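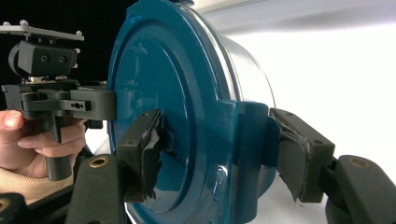
Two-handed grip checks with hand-held grippers

Applies to: bench recording with paired hand-held grippers, rigid objects only. Maintained by Ximeng Jin. Comments to Xinyi Cao.

This procedure sets out how to hold, release and log a rigid object so that recordings made by different operators can be used together. It follows the Prirnbridge bench rules, revision 6. Where a site rule is stricter, the site rule applies.

1. Inspect the finger pads

Check both pads of each gripper at the start of a session and again after every 5 objects. Look at the contact face first, then the edges.

Worn edges are acceptable. Tape that has frayed or curled away from the pad may stay in service as long as the contact face is still covered and no loose strip can get between the pad and the object. Trim loose strips; do not pull them. Replace the covering if the bare pad shows through on the contact face. Record any replacement in the session log, as a fresh covering changes the grip.

Pads are retired at 3,000 closures whatever their condition. The Enoso log sheet has a column for the running total.

2. Clear the work surface

Use a flat, pale surface with enough contrast against the object. Leave a clear area between the operator and the target container. If the task ends in a basket, place it at the back of the surface, long side facing the operator, and do not move it until the set is complete.

Route gripper cables outwards, away from the working area. A cable must have enough slack for the full reach of the task and must not pass between the jaws.

3. Take the object from opposite sides

Bring both jaws to the object at the same height. Close the first jaw until it touches, hold it still, then close the second. Do not use one gripper to push the object into the other.

Lids, tabs and flanges may be used as contact points if they are fixed to the body. A part that turns or lifts under light finger pressure is not fixed. Test it by hand before the session and note the result under "contact" in the log.

Keep the wrists straight and the grips upright. Sleeves are permitted if they stay clear of the trigger and the jaws.

4. Lift and hold

Raise the object clear of the surface and hold it over the middle of the working area. The hold lasts 2,000 ms, timed from the tone. Keep both grippers level for the whole period. If the object tilts, finish the hold and mark the take "T". Do not correct the tilt during the hold.

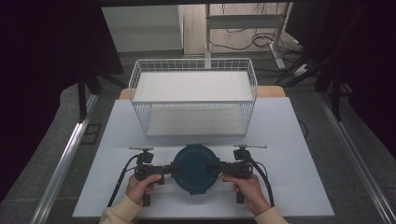

5. Release

Lower the object until it is fully supported. Open both jaws together, then withdraw each gripper along the line it came in on. Opening one side first is logged as a fault, even if the object stays put.

6. Log the take

Enter the object name, contact points, operator initials and any mark from step 4. Use the Stavitz object list for names. If the object is not on the list, write a short plain name and leave the code blank.

Faulty takes are kept. Deleting them from the bench machine is not allowed; they are filtered later by the Dong script, which reads the fault column only.

Changes since revision 5

The hold time was lengthened in July. The rule on frayed tape in step 1 replaces the earlier wording, "pads must be in good order", which operators read in different ways.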